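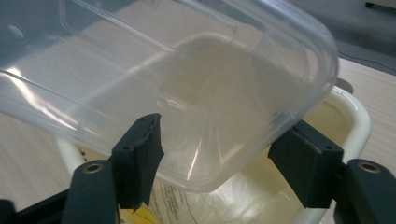

# Keeping household legal papers in order

Kuo-hua Liao, Skandness document desk

Last revised in August. These notes cover paper originals and their scans. They describe filing practice only. Questions about what a document means, or whether it is valid in a given state, go to a lawyer licensed there.

## Sort by replaceability

Most households sort by subject: car, house, medical, taxes. Subject order works for day-to-day lookup but puts a signed original next to a bill that can be reprinted in a minute. Split the papers first into two groups.

**Group A, hard to replace.** Signed wills and codicils, trust instruments, powers of attorney, original promissory notes, adoption and naturalization papers, signed settlement agreements, handwritten amendments to any contract.

**Group B, replaceable at some cost or delay.** Certified copies of birth, marriage and death certificates, recorded deeds, court judgments, vehicle titles, insurance policies, leases where the landlord holds a duplicate.

Subject order can then be used inside each group. Anything that fits neither group is ordinary household paper and can live in a drawer.

## Staples, clips and holes

- Don't remove the staples from a signed will, even to scan it. Extra staple holes can raise the question of whether a page was swapped, and someone may later have to give a sworn explanation.
- Don't attach anything to a will with a paper clip. A clip leaves a rust mark or a dent, and either one suggests a missing attachment.
- Don't punch holes in Group A originals. Use a top-loading sleeve wide enough that the page slides in without bending.
- Sleeves should be polypropylene or polyester. Soft vinyl sleeves can lift toner off the page over several summers.
- Write on the folder, never on the document. Pencil is fine for folder tabs.

If a staple has already come out, leave the holes alone, put the pages in a sleeve in order, and write a short dated note saying who removed it and when. Keep the note in the folder, outside the sleeve.

## Scanning

Scan at 300 dpi in color. Grayscale makes blue ink hard to tell from a photocopied signature, and that difference is often what the reader is looking for. Include blank backs if the page carries a stamp or seal that shows through. For stapled sets, use a flatbed and fold each page back gently; a sheet feeder requires taking the set apart.

File names should sort without help. The pattern I use is year-month, document type, parties, version:

`2019-04_lease_Su-Vurkance_signed.pdf`

Put `signed` or `unsigned` at the end of every name. In the Su file, two PDFs of the same lease had sat in one folder for years, one executed and one a late draft with a different notice period, and the draft was the one that kept getting emailed. The suffix would have prevented that.

A scan is a reference copy. Some offices accept one, many don't, and a probate court will generally ask for the original will.
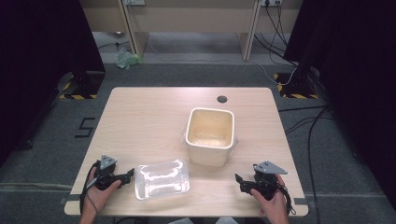

*Clear and cream-white containers on a light wood table.*

## Where the originals go

A fire-rated box protects paper for a stated time at a stated temperature. Check the label for both. Many such boxes seal tightly and hold moisture, so open the lid every month or two and keep a desiccant pack inside. Replace the pack when its indicator changes color.

A safe deposit box is drier and harder to reach. In some states access is restricted after the box holder dies, until the bank sees court papers or certain statutory steps are followed. Before putting the only original of a will or a burial instruction in one, ask the bank for its written access procedure, and ask whether a second signer can be added.

Powers of attorney are used at short notice. Keep them at home, and let the named agent know the exact shelf.

## The index sheet

One page, printed, kept in the front of the box. Columns:

| Column | Content |
|---|---|
| Item | Plain name of the document |
| Signed | Month and year |
| Original at | Box, bank, lawyer's office |
| Copy at | Scan folder or person holding it |
| Review | Month and year, or "none" |

Leave account numbers and passwords off. The sheet will be read by movers, relatives and whoever is helping in a hurry.

Folder numbers are optional. If you use them, pick a starting number with room to grow and never reuse a retired one. Mine begin at 1401, carried over from an older Fiverance ledger — the number itself means nothing.

## Contracts and repair disputes

For any home repair job over a trivial amount, hold these together in one folder until the warranty and the limitation period have both run:

1. The signed estimate or contract, all pages, including the printed terms on the back.
2. Change orders. If one was agreed by phone, send an email the same day restating it, then print the email.
3. Proof of each payment.
4. Photographs with the original files kept. Forwarded copies often lose their date data.
5. Permits and inspection slips.
6. Lien waivers from the contractor and from subcontractors, where your state uses them.

Limitation periods differ by state and by type of claim. Look up the one that applies and write the end date on the tab.

## Discarding

Cross-cut shred anything with a signature or an account number. Don't destroy an old will on your own when a new one is signed. Ask the drafting lawyer first; if the new will fails, the older one may matter. Mark its folder "superseded" with the month and move it behind the current one.

Never discard papers connected to a dispute that is open or that you expect to open.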